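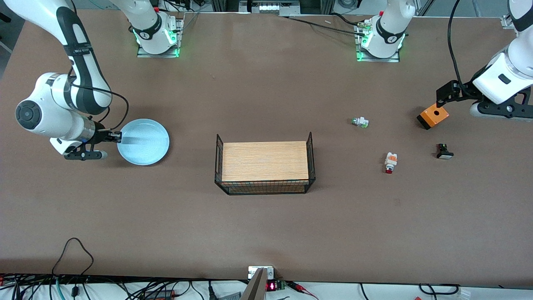

Home Articles Issues About Search

4.2 Bimanual tabletop trials

Divard was evaluated on a two-arm station with a fixed camera and a shared work surface. Each trial assigns one object to each arm, and the policy must choose which arm moves first. In Figure 3 the right gripper is closed on the rim of a light-blue bowl that rests on the table, while the left gripper holds an orange box with a black base. The wire-mesh basket between them and the small electrical components to its right belong to the same object set. Rim grasps were scored separately from grasps on box-shaped objects.

Figure 3. Two-arm station with both grippers engaged.

We collected 132 demonstrations by teleoperation and held out 30 for validation. The Prelov baseline was trained on the same split with a single action head for both arms. Divard uses one head per arm and a shared encoder, with actions predicted at 5 Hz. Over 63 test trials per method, Divard had fewer aborted trials than Prelov. Most of the remaining failures occurred when both arms were commanded toward the center of the table at once. Adding a penalty on the distance between the wrists reduced these cases but made the motion slower. Results without the penalty are given in Section 4.3.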